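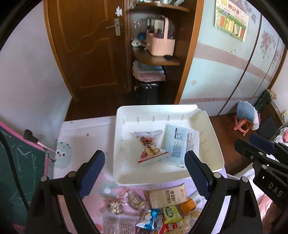 I have been meaning to write up the Drirkine open day since September, and I'm finally sitting down with my notes and a pot of tea, so please forgive me if I ramble (you know I will). A cousin of mine forwarded the invitation because she remembered how I used to go on about the old packing line at my first job. I went expecting big yellow arms behind a fence. What I got was a morning of snacks! The job everybody was working on was picking small packaged things off a table and putting them in a bin, and the table was a children's one with a pale top and a cartoon face printed at the side. There was a tan packet that looked like kraft paper, a lime-green one with a dark green oval on it, clear bags of mixed pieces, and a big cream-white bin waiting behind them with a white pouch and a light blue packet lying in it. I could have stayed at that table all day.

The way they teach the robots is by having people do the job first, holding a gripper in the hand, one with two jaws that close on a thing the way your thumb and finger would. The blue pads on the jaws have a texture to them. Desta Ayele, our guide for the first half, let us squeeze the pads between our fingers, and they had more give than I would have guessed. She said the early pads were smooth and that shiny wrappers slid right out of them, usually when somebody important was watching.

Then she asked who wanted to try, and my hand was up before she had finished the sentence. I am not proud of my first go. I went in much too fast, pinched a packet by the very corner, and sent it skating over the edge and onto a very nice man's shoe. Edvin Hellström, who was standing next to me and had come in on the early train, told me to come down from straight above and wait a second before lifting. It helped a lot. My second packet went into the bin as sweet as you please, and I may have cheered.

What surprised me was how much there is to think about with a bag of snacks. A box is a box, but a bag has air in it, and whatever is inside shifts around when you lift it. The clear ones are hard for the software to see, Desta said, because the camera looks right through to whatever is lying underneath. When they're heaped on top of each other you also have to decide which one is on top, and I'd never once thought about that in all my years of emptying grocery sacks. The team had recorded 783 good runs by the week we visited and wanted a lot more before they'd trust the robot with a full table. A good run, as she explained it, is one where the person doesn't fumble, so I'm afraid mine won't be among them. Although she did say they keep some of the fumbles too, if the person recovers nicely. I'm choosing to believe I recovered nicely.

After coffee (decent coffee, and cardamom buns, and I had two) we went across the yard to see the part I'd assumed would be the main event. Noman Hayat ran the robot arm there, which they call Piven. It had learned from the recorded runs, and he set it going on a tray of packets with hardly a word. It was slow. I'd say a patient six-year-old would beat it. But there's something lovely about watching it hover over the pile and then settle on one, and when it dropped a packet outside the bin it went back and got it, and the whole room went "ohhh" like we were at the fireworks. Out of its last 200 tries Noman said it had gotten 92 percent in without help. Somebody asked about the rest and he laughed and said most of those were the flat ones, which lie so close to the table that the jaws can't get under them.

There was a question time at the end that went on too long, mostly on account of one gentleman who wanted to know about warehouse contracts. I asked whether they ever got tired of eating the snacks, and was told that the ones on the table get handled so much they stay on the table, and there's a separate cupboard.

If you'd like to go, they're planning another open day in the spring, and you sign up at the front desk or by writing to them. Wear comfortable shoes, as there's a good deal of standing and the yard is all gravel. Parking is behind the Steinbach building, through the second gate, and the sign for it is half hidden by a hedge. I drove past it both coming and going.

Next week I'll get back to the quilt, I promise. The border is pinned and I've found more of the green.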